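Utby, les petits objets dans les gobelets
Fiche du jeu, version 2

Bienvenue ! Utby rassemble 2 287 séquences de rangement sur table : des gobelets en papier, des petits flacons, des bouchons de couleur, et tout le plaisir de voir ce qui tient dans quoi. On adore ces objets de tous les jours, parce qu'ils sont minuscules, qu'ils roulent partout et qu'ils ne se posent jamais deux fois pareil (essayez donc avec un flacon couché !).

Contenu
Deux gobelets, un gris et un jaune, sur un plateau blanc. Le flacon à bouchon rouge va dans le gris.

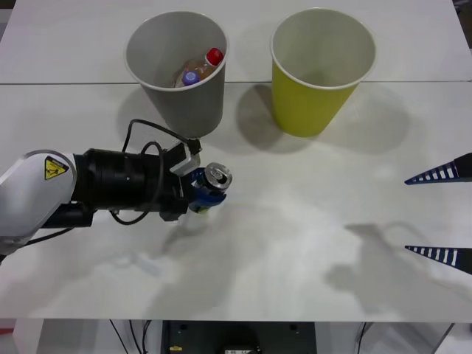

Chak-lun Au demande si un flacon qui dépasse du bord compte comme rangé. Oui, du moment qu'il reste dans le gobelet sans qu'on le tienne ; le champ « pose » indique alors « incliné ».

Champs
objet : flacon, bouchon, canette
couleur : celle du bouchon pour les flacons
contenant : gris, jaune ou aucun
pose : droit, couché, incliné

Les canettes sont notre ajout préféré de la version 2. Elles ne vont dans aucun gobelet et restent debout sur le plateau, ce qui change joliment l'exercice.

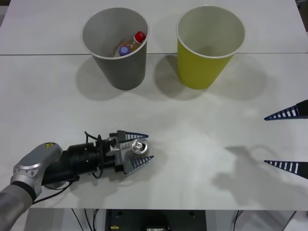
Pour elles, le champ « contenant » vaut donc toujours « aucun », et la couleur reste vide.

À savoir
Le violet et le bleu ont été fusionnés en mai sous « violet-bleu », après de longues discussions. Les étiquettes ont été relues par Catriona McIver. Si une couleur vous paraît fausse, écrivez-nous, on corrige volontiers !

Dernière mise à jour : 1er juillet 2020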